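Talks > Collections Care > Speaker Notes

Talks Handouts Calendar Contact

Keeping Paper: Care of Letters, Maps and Posters at Home
Speaker notes, Lurstead Public Library, Sunday session

Before starting: check that the people in the back row can hear. Put the handouts by the door, face down, or they will read them during the first part.

OPENING

Thank Gudrun Lundgren for the invitation and for the loan of the map case. Say who I am. I worked in the map room at the Bredent county archive and now do paper repair part time. I am going to talk about ordinary family paper. I won't cover photographs except in passing.

Ask for a show of hands: who has a box of letters in an attic? Who has one in a basement? Wait for the laugh. Attic and basement are the two worst rooms in the house and we will get to that.

SLIDE 1 – What paper is made of

Rag paper, mostly before the middle of the 1800s. Cotton and linen. It lasts a long time if it stays dry.

Wood pulp paper after that. Cheaper, shorter fibers, and often made with an alum sizing that turns acidic. That is why a newspaper from the 1940s can be in worse shape than a deed from the 1790s. Pass around the two samples in the folders. Ask people to hold them by the folder.

Don't get into the chemistry unless asked. Last time I lost 7 minutes to it.

SLIDE 2 – Heat, damp, light

Attics get hot in summer and cold in winter. Paper takes up moisture and gives it off again, and each cycle makes it move a little. Basements flood, and even dry ones are damp near the floor.

A closet on an inside wall is better than either one. Top shelf or middle shelf. Not on the floor.

Light damage does not come back. A faded signature stays faded. If you have one good document on the wall, hang a copy and put the original away. People resist this. Tell the Ikeda story: a framed ship's menu, 175 passengers' signatures on the back, hung facing a south window for as long as the family owned the house. The front had faded to tan. The signatures were fine, as they had been against the backing board the whole time.

SLIDE 3 – What to take off before you store anything

Rubber bands. Cut them, don't roll them off.
Paper clips. Slide a bit of thin polyester film under each side of the clip first, then ease the paper out.
Staples, only if they are rusting.
Sticky notes, always. They leave adhesive behind even when they look clean.

Old tape: leave it alone. I know it looks like it wants to come off. If a corner is already loose you can let it drop, but don't pull. Tape removal is a job for solvents and a fume hood.

SLIDE 4 – Folders and boxes

Acid-free, lignin-free folders. Buffered is fine for most letters. Use unbuffered for blueprints, as the alkaline buffer can change the color.

Don't overfill. A full box crushes the ones in the middle, and a half-empty one lets everything slump. Fill the gap with a spacer of folded board.

People ask about cost. My rule is to spend on the folders first. A decent folder inside a plain box does more good than a bare letter inside an expensive box.

Write on the folder in pencil before the letter goes in, never after.

SLIDE 5 – Maps and posters

Flat is best. A map case if you have one, and most people don't. A large portfolio under a bed works well if the room is dry.

If it has to be rolled, roll it around the outside of a wide tube and wrap it. Don't push it down the inside of a narrow one. Getting it back out is where the edges tear.

The Idon railroad map. Spend a little time here, as the audience usually likes it. It was folded in eighths, with 200 station names in brown ink, and two of the folds had gone all the way through. Tassanee Suksawat and I humidified it over two days, flattened it between blotters, and mended the folds from the back with Japanese tissue and wheat starch paste. We didn't fill the losses. Show the before and after prints – they are in the blue folder, bring them up to the table at the break.

Edges: clip-on hangers and slide-on strips are fine for a poster you bought last year. Keep them off anything old. They grip along one line, and the whole weight of the sheet hangs from it.

SLIDE 6 – Scanning

Scan before you store, so you handle the original once. Up to 100 letters is a fair weekend for two people, one handling and one typing the names. Save a copy somewhere outside the house.

No sheet feeders. Flatbed only, lid down gently.

CLOSE

One box, one afternoon. Pick the worst box first.

Questions. Expect the one about lamination (no) and the one about white gloves (clean dry hands are better for paper, gloves for photographs).

Remind them the map case goes back to Gudrun and is not for sale.
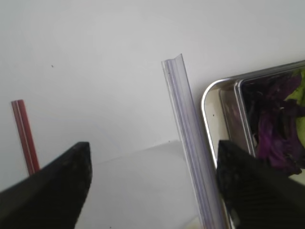
Photo: Tassanee Suksawat. Clear plastic strip with a channel profile.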